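How to File a Nomination Petition for a Ward Committee Seat

A nomination petition puts your name on the ballot for a seat on the party's ward committee. The steps below apply to the Kavanagh ward and follow the rules adopted in January. Other wards use the same form but may set a different signature minimum, so check with the ward clerk before you start. 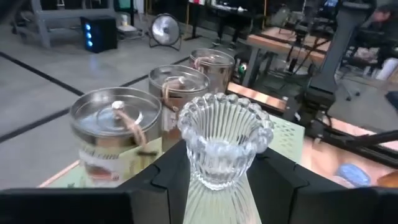

Posted August 17, 2019
By Elba Montecinos
Filed under: Party Elections, Forms

Before you start

You need to be registered to vote in the ward and enrolled in the party. Both are checked on the day you file. If you moved recently, update your registration first and keep the confirmation slip.

Step 1. Get the current form

Ask the ward clerk for Form 2. Older versions lack the witness statement on the back and are rejected at the counter. Fill in the heading — your full name, home address and the exact title of the seat — before you collect any signatures. A heading changed later voids every signature on that sheet.

Step 2. Collect signatures

The minimum in Kavanagh is 172 valid signatures. Each signer must be enrolled in the party and live in the ward. Signers write their own name, address and date. Ditto marks are not accepted, and one person may not sign for a spouse or parent.

Carry the enrollment list with you and check each name at the door. The list has 700 entries, sorted by street and then by house number.
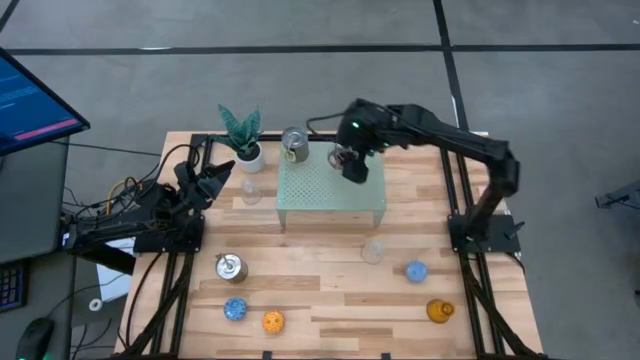
A signer may support only one candidate per seat. If the same name turns up on two petitions, the earlier date counts and the later one is struck.

Step 3. Complete the witness statement

Whoever carried the sheet signs the back, after the last signature has been collected. The witness must be enrolled in the party but does not need to live in the ward. Do not correct a date by writing over it. Draw one line through the error, write the correct date beside it, and add your initials.

Step 4. Number and bind the sheets

Number the sheets in order at the bottom, starting with 1. Fasten them at the top left corner and attach the cover sheet, which states the seat, the number of sheets and the total number of signatures claimed.
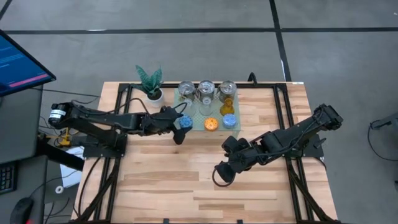

The total on the cover may be lower than the number of signatures inside, but it may not be higher. Leave struck lines out of the total.

Step 5. File

Bring the bound petition to the clerk, Patricio Bustos, during office hours. Mailed petitions count from the day they arrive, whatever the postmark says. Ask for a stamped copy of the cover sheet and keep it until the results are certified.

Objections

Any enrolled voter in the ward may object in writing. The objection must list the sheet and line number of each signature in dispute. You will receive a copy and may bring signed statements from the voters concerned to the hearing.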